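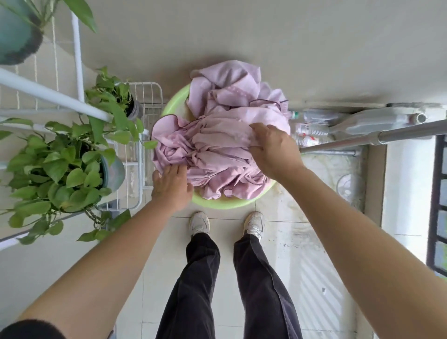

生活技術論 第3回 配布資料
たらいと大物洗い:言われていることをどこまで信じるか

2019年7月23日 改訂

前回の続きから始めます。洗濯機の容量表示の話が途中で終わっていましたが、あれは次回に回します。今回の範囲は、シーツ、掛け布団カバー、丈の長い衣類など、広げると場所をとる布を、たらい一つで扱うときの手順と、その手順に付いて回る説明の検討です。

この講義では毎回くどく言っていますが、家事の本に書いてある理由は、手順そのものよりずっと当てになりません。手順は長年のあいだに失敗の多いものが消えていくので、そこそこ使えます。理由のほうは後から付けられたものが多く、誰も確かめないまま版を重ねます。手順と理由を分けて読む練習だと思ってください。

1.用語

押し洗い 布を畳むか、ゆるく重ねるかして、手のひらで上から押し、放す。これを繰り返す。
つかみ洗い 布の一部を握り、放す。位置をずらしながら全体に及ぼす。
振り洗い 布の端を持って水の中で揺する。大物ではほぼ不可能。教科書には載っていますが、シーツで振り洗いをしている人を私は見たことがありません。
もみ洗い 布どうしをこすり合わせる。部分汚れ向き。
踏み洗い 浴槽か大きなたらいで足を使う。今回は扱いません。

押し洗いとつかみ洗いの区別は、紙の上でははっきりしていますが、実際の手元ではかなり混ざります。片手で押さえながら、もう片方の手で折れたところをつかんで返す、という動きはどちらなのか。ハミッシュ・ケレアマの教本(コースの旧テキスト)は両者を別の章に分け、別の効能を割り当てています。分類の都合で効能まで分かれてしまった例と私は見ています。試験のために覚える必要はありません。

2.たらいの大きさ

「布の量に対してたらいは大きいほどよい」とよく言われます。半分は本当です。水が布のあいだを動く余地がなければ、洗剤も汚れも移動しません。ふちより高く布が盛り上がっている状態では、上のほうは水に浸かりようがないので、その量のまま洗い始めるのは無理です。ここまでは反論の余地がないでしょう。

問題はその先です。大きなたらいは水を張ると動かせません。水1リットルは1キログラムですから、直径70センチのたらいに深さ20センチまで入れれば、底まで同じ太さの円筒として77キログラムになります。これを持ち上げて排水口に空けられるかどうか、本を書いた人は考えたのでしょうか。モットソープの実習室で大型のたらいを使わない理由も、主にここにあります。

現実的には、小さめの丸だらいで一枚ずつ、というのが落としどころです。運搬用のかごを兼ねるなら、乾いた布が山盛りになるのは普通のことで、それ自体は洗い方の良し悪しと関係ありません。運ぶときの量と洗うときの量を別々に考えること。実習の報告書で一番多い混同がこれです。

床に置くか台に置くかについても一言。床に置くと体重をかけて押せますが、腰を折る姿勢が続きます。「床置きは昔からの自然な姿勢だから体によい」という説明を見かけたら、疑ってください。昔の人も腰は痛かったはずです。低い椅子に座る、膝をつく、途中で立って伸ばす、どれでもかまいません。タイルの床なら、こぼした水で滑ることのほうを先に心配してください。

3.絡まった布をほどく

脱水のあと、あるいは取り込んだあとの大物は、ほぼ必ず絡んでいます。ここで力任せに引くと、縁の縫い目に負担がかかります。縁にパイピング(細い玉縁)が付いた布はとくに気をつけたい。本体の布と縁の布では、織りの向きも縮み方も違うことがあり、縁だけを引っ張ると波打ちが残ります。

手順は次のとおりです。

一、山の上から押して、布の重なりを落ち着かせる。
二、縁が見えているところを一か所探し、そこから角まで指でたどる。
三、角を見つけたら、その角を外に出しておく。まだ引き抜かない。
四、同じ縁を反対向きにたどり、次の角を出す。
五、二つの角がそろったら、両手に一つずつ持って静かに持ち上げる。
六、途中で引っかかったら戻して、引っかかった場所をほどく。

縁の色が本体と違っていると、二が格段に楽になります。薄い色の布に濃い色の縁取り、という組み合わせは装飾のために作られているのでしょうが、家事の側から見れば目印です。「縁取りは縁を補強するためにある」という説も耳にします。そういう製品もあるでしょう。ただし細いパイピングが見てわかるほど丈夫さに寄与しているかどうかは、布を見ただけでは判断できません。断言している資料には、引張試験の数値が付いているかどうかを確認してください。私が見たものには付いていませんでした。

なお、無地で四辺とも同じ始末のシーツでは、どの角が頭側かという問いにほとんど意味はありません。洗濯タグの位置を手がかりにする人が多いので、タグを切る前によく考えること。

4.色移り

濃い縁取りのある淡色の布について、毎年同じ質問が出ます。縁の色が本体に移らないか。移ることはあります。移らないこともあります。塩や酢を入れれば色が止まる、という助言については、市販品の多くは染色の段階で定着処理が済んでおり、家庭で塩や酢を少し足しても、あまり期待できません。染料の種類によって話が変わるのに、助言のほうは染料の種類を聞いてこない。そこがまず怪しいところです。

確かめる方法は地味です。目立たないところの縁に洗剤液を付け、白い布で押さえ、白い布に色が付くかを見ます。付いたら単独で洗い、濡れたまま重ねて放置しない。最後の点は軽く扱われがちですが、色の出る布をたらいに入れたまま電話に出て、そのまま忘れるのが一番いけません。

コーリー・テ・モアナからは、前期の実習で「押さえても色が出なかったのに、本洗いで出た」という報告をもらいました。温度が違っていたそうです。試すときは本番と同じ温度で。この一件で従来の手順書を直しました。

5.洗剤の量

タヴェッティの手洗い用液体洗剤を使った実習の記録が手元にあります。ファンニ・ヘゲドゥーシュの班がまとめたもので、同じ大きさの綿のシーツを、洗剤の量を変えて洗い、すすぎの回数を記録しています。水の使用量は合計1286リットル。すすぎをやり直した分まで含まれているので多めですが、正直に書いてあるところを評価しました。

結果は、表示の倍量を入れた組ですすぎが増え、汚れ落ちの評価点には差が出ませんでした。これをもって「洗剤は少ないほどよい」と書いた受講生が数名いましたが、そこまでは言えません。少ない側の条件を試していないからです。評価点も班の三人が目で見て付けたもので、どのシーツがどの条件かを三人とも知っていました。実習としては十分でも、根拠として引くには弱い。次にやる班は、採点する人に条件を伏せてください。

比較のためにジェシコの粉末も使いたいという希望が出ています。かまいませんが、液体と粉末を比べるなら何をそろえるのかを先に決めること。重さか、表示の使用量か、値段か。どれをそろえるかで結論はたぶん変わります。

6.干す場所と室内の植物

干し場に植物を置いている家は多いので、この話題を入れました。日の入る窓際やベランダの近くは、布にも鉢にも都合がよく、棚と物干しと植物が一か所に集まります。ワイヤー棚は風を通すので、鉢にも洗濯物にも使われがちです。

よく言われることを三つ検討します。

「観葉植物があると洗濯物が早く乾く」。逆ではないでしょうか。植物は葉から水分を出しますし、鉢土も湿っています。密閉した小部屋に鉢がたくさんあれば、乾きにはむしろ不利です。とはいえ数鉢なら、濡れたシーツ自体が出す水分のほうがずっと多く、気にするほどの差になるとは思えません。

「洗濯物の湿気で植物が元気になる」。ポトスのように湿度の高い環境を好むものなら、害にはなりにくいでしょう。元気になったかどうかを何で測ったのかは、たいてい書かれていません。

「ポトスが空気を浄化するので部屋干し臭が消える」。密閉容器での実験を普通の部屋に当てはめた話が下敷きになっていることが多く、部屋には換気があります。部屋干しの臭いは乾くまでの時間と布に残った汚れの問題として扱うほうが、打つ手がはっきりします。

実務上の注意のほうが役に立ちます。垂れた蔓は布に引っかかりやすいので、大物を広げる前に寄せておく。葉のほこりと鉢土が布に付けば洗い直しです。上の段の鉢に水をやるのは、下に洗濯物がないとき。ポトスの汁は肌に触れるとかぶれる人がいるので、折れた葉を素手でつかんだあとは手を洗ってから布に触ること。

7.布の重さについての補足

シーツ一枚が乾いた状態で400グラムだったとします。水を含むと何倍になるか。「3倍になる」と書いてある本がありますが、絞り方も織り方も書いていない3倍には使い道がありません。各自、家にあるもので量ってください。乾いた重さ、引き上げて滴りが止まったときの重さ、手で絞ったあとの重さ。台所の秤ではたらいが載らないので、体重計に乗って差をとる方法でよいのですが、その場合は目盛りの細かさを必ず書き添えること。100グラム刻みの体重計で量った400グラムは、かなり幅のある数字です。

ダレン・ベラミーから、ねじって絞ると布が傷むのかという質問がありました。薄手や編み地、縁取りのあるものは避けたほうが無難、というのが私の答えです。厚手の綿のシーツを一度ねじったところで目に見えて傷むとは思いません。「絶対にねじるな」という本も「しっかりねじれ」という本も、布の種類を書いていない時点で同じくらい信用できません。

8.課題

次の説明から一つを選び、手順の部分と理由の部分に分け、理由のほうを家でできる範囲で確かめる計画を書いてください。実際に確かめる必要はありませんが、確かめた場合は結果も歓迎します。

・シーツは裏返して洗うと長持ちする
・すすぎの最後に酢を入れるとふんわりする
・朝に干したほうが昼に干すより白くなる
・プライヤーの木製の洗濯ばさみは跡が付かない
・たらいは丸いほうが四角いものより汚れが落ちる

一枚以内。「昔から言われている」「母がそうしていた」は出典として認めますが、根拠としては認めません。計画には、どういう結果が出たら自分の予想が外れたことになるのかを必ず書くこと。前回はここを空欄にした人が多く、返却が遅れました。

提出先はザイド・セマーンの郵便受け。締め切りは8月の最初の実習までです。実習に出る人は袖のまくれる服と、滑りにくい靴で来てください。たらいは実習室のものを使いますが、量りたい布は自分で持参すること。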